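From: Melahat Ertürk
To: Ritbridge robotics club list
Date: 29th December
Subject: Re: Two arms, one bin: where are we?

Hi everybody,

Kadir asked the right question, so I'm answering on the list where the new people can read it too.

Kadir Dursun wrote:
> I've been away since the last build night and I'm lost. Are we still doing
> the sorting task with one arm, or did the handoff idea win? And if it's two
> arms, who is writing the part that decides which one moves first? I have
> time over the break and would like to be useful.
>
> Also, has anyone looked at the Matau rules again? I thought there was a
> limit on how long a run can take.

The handoff idea won! Both arms are on the same table now and we're teaching them by hand, one run at a time. The plan is that either arm can pick up an object, and whichever one is closer to the bin does the dropping. Bülent wrote the first version of the "who goes first" part and it's pleasantly short. It checks which arm has something in its gripper and makes the other one wait. Please read it before you write your own, Kadir, because I think you'll like it and I'd much rather have you two on the same file.

On the rules: the limit is still there. A run gets 20 seconds per object, and a dropped object can be picked up again as long as it stays on the table. That second bit is new since September and it helps us a lot.

The recordings are going so well. We have 2,730 good ones and want 3,000 before we train again, so we're really close. Ataberk threw out a pile of early ones where the arms started from a folded position, and I was grumpy about it for an evening, but he was right (don't tell him). The model from the last training run is so much calmer near the bin. It used to come in sideways and bump the rim. Now it comes in high and goes straight down — most of the time, anyway.

What still needs doing, if you want to pick something:

Wrist camera exposure. It drifts when the sun comes in, and the model gets confused about where the rim of the bin is.

The waiting position for the idle arm. Right now it hangs too low over the table for my taste.

A label sheet for the recordings. Ours has 17 columns and I only understand half of them.

And for anyone who hasn't been in yet, the table as the near arm gets to know it, with the other arm across from it:
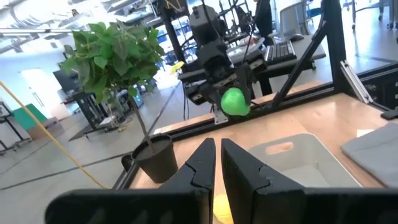

Ertuğrul Baysal thinks we should swap the bin for a shallower one before we record any more, as the fingers have so little room once they're below the rim, and he'd sooner lose a week now than find out at Matau. I'm torn. The rules give a maximum height and no minimum, so it's allowed, but I don't know how much of the old data would still be worth using. Bülent, could you try ten runs with a low one and post what you get?

Kadir, if you take the waiting position, start from the branch called endness and leave the joint limits alone until we've talked. I'll be on the list all through the break.

Melahat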